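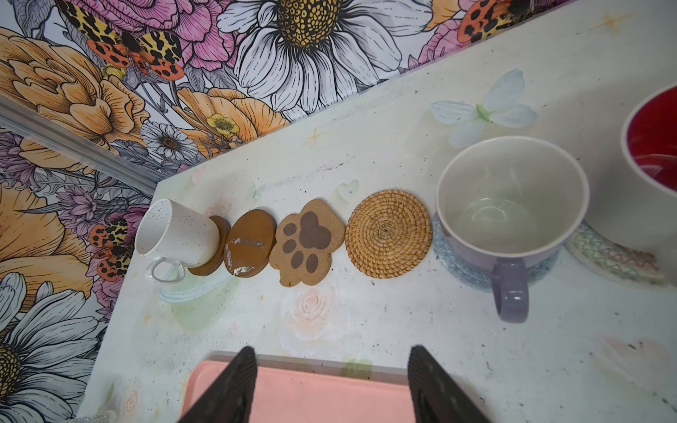

Theda Seidel wrote to us in June that a tea corner is only as good as the people who feel free to sit down in it, and she asked whether ours do. We have kept her note by the kettle ever since, and I'd like to try and answer it properly in this report!

**Spending so far.** Of the 4000 you so kindly granted the Nemesgate tea corner, 832 is still in hand. The floral wallpaper took more than we had planned (daisies, a big peony, even moths, and everyone has a favorite), but the white table with the butterfly and the rose came in under, so the two very nearly even out.

**Coasters.** We let people bring their own, and so we have dark wood, woven rattan and a cork one shaped like a paw, which the children fight over. One of the brown ones is worn through to white in patches and I would love to replace it.

**Who comes.** Tuesday is the busiest day, with 22 at the last one, and Soo-ah Cho has started a reading hour for 7 of them.

**Still to do.** The tabletop needs a good scrub, and we are short of mugs. Tadeo Espinoza is getting prices from Orellana and I will send them on with the receipts.

Warmly,
Trinidad Núñez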